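Robot Cells II, Sokville Technical Institute
Handout 6: Setting up and looking after the Caldeira cell in simulation
Revised 7/17/26

Reading before the session: Handout 4 (frames and transforms), Handout 5 sections 1 to 3 (gripper wiring). Bring your own copy of the cell file. The one on the shared drive is read-only.

1. What the cell consists of

The Caldeira cell is one arm on a pedestal, a Ronden two-finger gripper, a camera on the wrist, and a kitchen worktop with a cooktop and drawers. The simulated version runs in Jedton, and all of the setup in this handout is done there. The hardware is covered in Handout 9. Most of the faults you will meet in the first weeks are faults in the cell file, and they are the same kind you would get from a badly bolted mount or a wrong tool length.

The cell file has four blocks: arm, tool, camera, fixtures. Edit them in that order. The tool block refers to the arm's flange frame, the camera block refers to the tool block, and the fixtures are placed in the world frame. If you change the tool length after setting the camera, the camera moves with it and you will have to do section 4 again.

2. Base and home position

Load the cell with the arm block only. Set the pedestal height and check that the base frame has Z up. Students who import the arm from the older library get it with Y up. It loads without an error message and then falls over on the first step.

Drive the arm to home. Read the six joint values from the panel and compare them with the table at the back of Handout 4. They should agree to the second decimal. If joint 5 has the wrong sign, the file was saved with the elbow-down solution. Delete the stored pose and save it again from the panel. Don't flip the sign by hand, as the limits stay on the old side.

Let the simulation run for 500 steps with the motors holding. The arm should not creep. A slow sag at joint 2 means the payload mass is still zero, so the controller is compensating for a bare flange and will be wrong as soon as the gripper goes on.

3. Mounting the gripper

Add the tool block. The Ronden model comes as three bodies: the gripper body and two fingers. Enter the body mass and the finger masses separately. The body is fixed to the flange, and each finger slides on its own joint.

Check the fingers in this order:

Open fully. Both fingers should stop at the same distance from the center line.
Close fully on nothing. The tips should meet without passing through each other.
Open to half and hold for 50 steps. Neither finger should drift.

If one finger lags, look at the coupling entry before you touch the gains. The coupling ties the second finger to the first. In last June's version of the file it was left out, and people spent whole sessions tuning a finger that was not connected to anything.

Set the contact friction on the tips only. Putting it on the whole finger makes the sides sticky, and the gripper will then drag a drawer knob sideways when it should slide past.

4. The wrist camera

The camera is fixed to the gripper body and looks along the approach direction. It travels with the tool, so the gripper keeps its place in the image while the kitchen swings and tilts around it. The worktop edge, the drawer front and the cooktop will run diagonally whenever the wrist is turned relative to the counter. That is correct. Do not rotate the camera to make the counter look level.

What has to be fixed is the gripper's own position in the image. With the wrist at any angle and the fingers open, the gripper body should be a flat band along the bottom, level with the lower border, with both fingertips standing up from it and a clear gap between them.

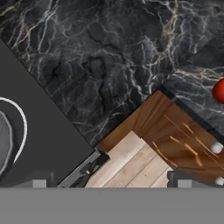
Aurora Torres objects that a level band proves only that the roll is right, and that a camera pitched a few degrees too far down will pass the same check. She wants the pitch tested against a point of known position before anyone moves on.

The objection is fair, and the procedure now has a second part. Do both.

Part one, roll. Open the fingers and compare the upper edge of the gripper band with the lower border of the image. If it slopes, correct the roll value in the camera block. Change nothing else. Reload and look again.

Part two, pitch. Place the small marker sphere from the fixture library 20 cm out along the tool's approach axis. With the pitch right, the sphere sits on the vertical center line at the row given in your cell sheet. If it is too high in the image, the camera is pitched down; too low, it is pitched up. Remove the sphere when you are done, or it will turn up in collision checks later.

Field of view is set last. A wide setting shows more of the counter but makes the fingertips small. A narrow one can lose the fingertips altogether when they are open. Keep to the value on the cell sheet unless your exercise says otherwise.

5. Fixtures

Add the counter, the cooktop and the drawers as separate bodies. The counter and cooktop are static. The drawers have one sliding joint each, and every knob belongs to its drawer. A knob attached to the world by mistake stays hanging where it was when the drawer opens.

Two notes on surfaces. The dark veined marble on the counter is a texture and has no effect on contact. It does affect anything that works from the camera image, because bright veins make strong edges. If you are running the edge-based drawer finder from Handout 5, restrict it to the region below the counter lip or it will report veins. The varnished wood of the drawer fronts also carries bright streaks, and they have the same effect to a lesser degree. A plain gray texture is available for debugging. Switch back to the marble before you hand anything in.

Loose objects go in last. Drop them from just above the surface and let them settle. An object started inside the counter by even a small amount is thrown out at speed on the first step.

6. Collision shapes

Every body has a visible mesh and a collision shape. You see the first and the arm hits the second. The panel can show either one, and you should look at both after any change. The full visible mesh of the cell has 3,463 faces and the simplified collision set has 526. If your count is well above the second figure, one of the fixtures is using its visible mesh for contact, and the simulation will run slowly. The usual culprit is the cooktop.

Check in particular the drawer knobs. They are round to look at, and a box around one of them will give a grip that feels fine in simulation and would slip on the real knob. Use the sphere shape.

7. Routine care

A simulated cell doesn't wear, but it does go out of date. Do the following at the start of each working week, and after any update to Jedton.

Load the clean cell and run the hold test from section 2.
Run the three finger checks from section 3.
Repeat both parts of the camera check.
Open and close each drawer once from the panel.
Write the software version and the result in the log, with your initials.

If a check fails after an update, go back to the previous version and confirm that it passes there before you edit the cell file. A fix made for a fault in the update usually has to be undone a week later.

8. Faults seen in earlier sessions

Arm jumps at start. Home pose stored in degrees, file set to radians.

Fingertips missing from the image with the gripper open. Field of view too narrow, or the tool length was changed after the camera was set.

Gripper body fills most of the image. Camera placed inside the body mesh. Move it out along its own axis and check again.

Drawer opens by itself. Joint has no damping. Enter the value from the cell sheet.

Drawer will not open. Collision shape of the drawer front overlaps the counter lip. Lower the drawer by 1 mm.

Image is correct but the arm reaches to the wrong side of a knob. The camera transform was entered in the flange frame. It belongs in the tool frame.

9. To hand in

Your cell file, the log page for one full check, and two images from the wrist camera: one at home, one with the wrist turned at least 30 degrees and the fingers open. The gripper must occupy the same position in both. On a separate sheet, state the roll and pitch corrections you made and the order in which you made them. If you made none, give the readings that show none were needed.

Files go in the Handout 6 folder under your bench number. Late files are accepted until the start of the next session.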